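Lab notebook -- equipment planning for the arm cell
December 2022

Continued from the November pages. The purchase list must go to the Hestcombe office before the break, so I write down where we are.

Arm. Still two offers on the desk, Fulley and Pruitt. The Fulley offer includes the controller and one day of training. Pruitt is cheaper on paper, but the gripper cable and the mounting plate are separate lines, and delivery is 19 weeks. With Fulley it is 47 days. I asked Pruitt again if the plate can be included. No answer yet.

Pedestal. In the first budget I forgot it completely. If we bolt the arm directly on the table, we lose reach over the far side, so I put a pedestal in the model and I want to keep it. Our own workshop can make it from steel we already have. To ask: who pays the hours?

Table. The old one from the optics room is free, but it moves when you lean on it. A new heavy top weighs about 100 kg and the freight is not in the offer. I should check the door width before we order -- last time we did not.

Gripper. Small two-finger type is enough for the blocks. For the bar I am less sure. Plirkix rents a wider one by the month, and this may be the better way until we know how often we need it. I keep rental as a separate line so that it does not disappear inside "accessories".

Small parts: blocks in three colors (print them ourselves), spare fuses, cable ties, floor tape. Emergency stop button must be on the first order, not on the second.

Layout in the simulator, with the pedestal and the back panel:

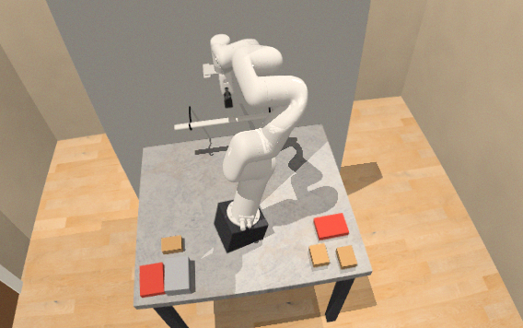 Page last changed: December 2022

Pedestal near the middle of the table, blocks in two groups on the near side, bar over the far side. The back panel is wide, and I would like to price a smaller one also. Depth of the room behind it must be measured.

Open points:
-- written answer from Pruitt about the plate
-- freight for the table top
-- does the Plirkix rental include insurance?
-- move the pedestal a little toward the back in the model and check the reach to the blocks again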